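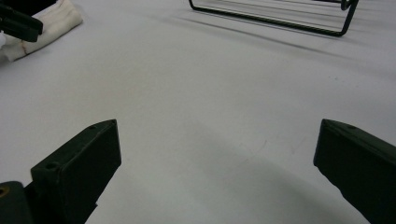
Let the Kids Be Bored on the Train

September 2025

My family takes the train to Vadstead once a year to see my mother's side, and it is a long ride, 258 miles with a change in the middle and a platform where the wind comes straight off the fields. I have been making that trip since I was small enough to sleep across two seats with a coat over me. This year I made it with my own two, who are seven and ten, and I made it without a tablet, a phone game or a downloaded movie anywhere in the bags. I'd like to put in a good word for doing that, and I'll try to do it without scolding anyone, having handed over a screen in plenty of waiting rooms myself.

The first hour was fine. The second was awful. My younger one asked how much longer so often that the woman across the aisle started answering for me, very kindly, and my older one lay with her forehead against the window and made a low noise like a refrigerator. I had packed crayons and a deck of cards and a bag of those little sesame crackers, and all of it had been used up or eaten or dropped before we were past Warrier. I thought about my phone, which was in my coat pocket. I thought about it quite a lot, to tell the truth.

Then, somewhere after the river, they began to talk. It started with the names of the stations, which they found hilarious. Nekidberg in particular kept them going for a good twenty minutes, as you might imagine with a seven-year-old. From there they got into who might live in Nekidberg, and what the mayor's job was, and whether there was a clothing store and how it stayed in business. By the time we changed trains the town had a school song and a long-running quarrel over a bridge. I was asked to be the bridge inspector and I accepted, and I believe I was fired before we got our seats on the second train.

I don't think that town would have been built if the second hour had been any easier. I remember the same thing from my own childhood, the heavy, itchy feeling of having looked at everything there was to look at, and then the way my mind would wander off by itself to find something to do. You can't really hurry a child through the itchy part, and you can't do it for them either. Mostly you have to sit there and be asked how much longer.

Friends have told me this is easy to say with two healthy kids and a window seat, and they're right. A parent alone with a baby and a toddler on a late train should use whatever gets everybody home in one piece. There are children who truly need their headphones and their favorite show to manage the noise of a crowded car, and I'd be ashamed to make a rule for them. I also know that other passengers have feelings about the matter, and a child watching cartoons bothers them a good deal less than a child singing the Nekidberg school song. We sang it quietly after the second verse. We did try.

What worries me a little is that the quiet option has become the polite one, so that a bored child in public looks like something a parent has neglected to fix. I felt that on our ride. I felt people glance over and wonder why I didn't just give them something. I'd love for us to be a bit more patient with one another there, and for the grown-ups in the car to treat a restless kid about the way we treat a slow train, with a sigh and maybe a cracker.

We got in after dark. My aunt was waiting with the car running, and before the doors were even shut the children were explaining the bridge situation to her. She took the side of the north bank, which surprised me. On the way home four days later they slept for the first half and fought for most of the rest, and the town wasn't mentioned once until we pulled through Rakis, when my son looked out at the grain elevators and said that was where the mayor's brother lived, and that they hadn't spoken in years.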